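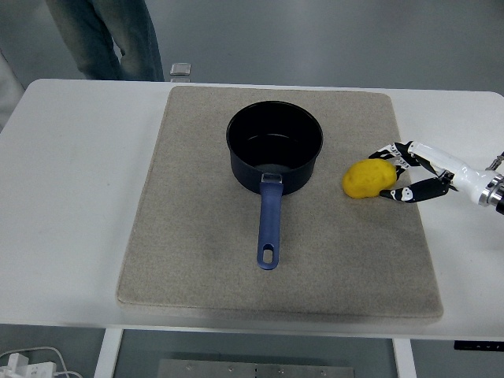 Unit 4: Heat Transfer in the Home Kitchen

Students in this unit are expected to distinguish among conduction, convection, and radiation, and to apply each term correctly to ordinary cooking. The unit builds on the treatment of specific heat in Unit 3, and the symbols are unchanged. Conduction is the transfer of heat through a material, or between materials in contact, without any overall movement of the material itself. The rate depends on the substance, the area of contact, the thickness, and the difference in temperature between the two sides. A saucepan with a long plastic grip, joined to the pan by a small metal bracket, illustrates the range of values involved: metals conduct heat readily, whereas most plastics conduct it poorly. The cook's hand is separated from the hot wall of the pan both by distance and by a poor conductor.

4.1 Conduction through a flat base

For a flat base of area A and thickness d, the rate of heat flow is written

P = k A (T1 - T2) / d

where k is the thermal conductivity of the material, T1 is the temperature of the outer face, and T2 is the temperature of the inner face. The formula assumes a steady state. It should not be used for the first moments after a burner is turned on, when much of the heat supplied goes into warming the base itself.

Doubling the thickness of the base halves the rate of flow for the same temperature difference. Students sometimes conclude that a thin base is always preferable. A thin base does respond quickly, but it also allows little sideways flow, and hot spots form directly over the flame or coil. A thicker base spreads heat more evenly before it reaches the food. The choice is a compromise and depends on the dish being prepared.

4.2 Convection in liquids

Water at the bottom of a heated vessel expands, becomes less dense, and rises. Cooler water sinks to replace it. The resulting circulation carries heat through the liquid far more quickly than conduction alone would do. Thick sauces and porridges resist this circulation, and for that reason they scorch at the base while the upper layer remains cool. Stirring supplies by hand the movement that convection cannot.

Worked case. A burner delivers 1000 watts to the contents of a vessel. The contents are 1 kilogram of water at 20 degrees Celsius. The specific heat of water is taken as 4.2 kilojoules per kilogram per degree. Raising the water to 100 degrees requires 4.2 x 80 = 336 kilojoules. At 1 kilojoule per second the time needed is 336 seconds, or a little under 6 minutes. Losses to the room and to the vessel are ignored. If the burner delivers 2000 watts to the water, the time is halved.

Students should note that the rating printed on an appliance is the power it draws. The power reaching the water is lower, often considerably so, and the two figures must not be exchanged in written work.

4.3 Boiling and simmering

Once water is boiling at a constant pressure, its temperature does not rise further. Additional heat is used to turn liquid into vapor. A vigorous boil therefore cooks a submerged item at very nearly the same temperature as a gentle one, although it uses more fuel and may break up soft foods. In the Bandudon course reader, the section on latent heat gives the derivation in full. It is required reading before the second laboratory session.

At higher elevations the surrounding pressure is lower and water boils below 100 degrees. Cooking times for starchy vegetables increase accordingly.
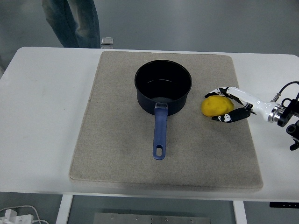

Lashari asks in the margin of last term's handout whether a lid raises the temperature of boiling water or only shortens the wait. An ordinary loose lid does very little to the boiling temperature, as the pressure beneath it stays close to that of the room. Its main effect is to reduce the heat lost through evaporation while the water is warming. A sealed pressure cooker is a separate matter and is treated in Unit 5.

4.4 Radiation

All warm surfaces give off radiation. The amount rises steeply with temperature, and it also depends on the finish of the surface. Dull, dark surfaces are generally good emitters and good absorbers. Polished metal is poor at both. In a broiler, radiation from the heating element is the chief means of cooking, and the distance between the element and the food becomes important.

4.5 Laboratory preparation

The second session uses the Plarkmont cooling sheet. Each pair will record the temperature of hot water at one-minute intervals, first uncovered and then covered, and plot both curves on the same axes. Start both runs from the same temperature. Closed shoes are required, and hot vessels are to be moved only by the instructor.

Reports are limited to 1000 words, excluding tables. Graphs without labeled axes will be returned unmarked.

Reading: Staltotitz notes, sections on steady heat flow and on cooling curves. The problem set for Unit 4 is due at the start of the laboratory session.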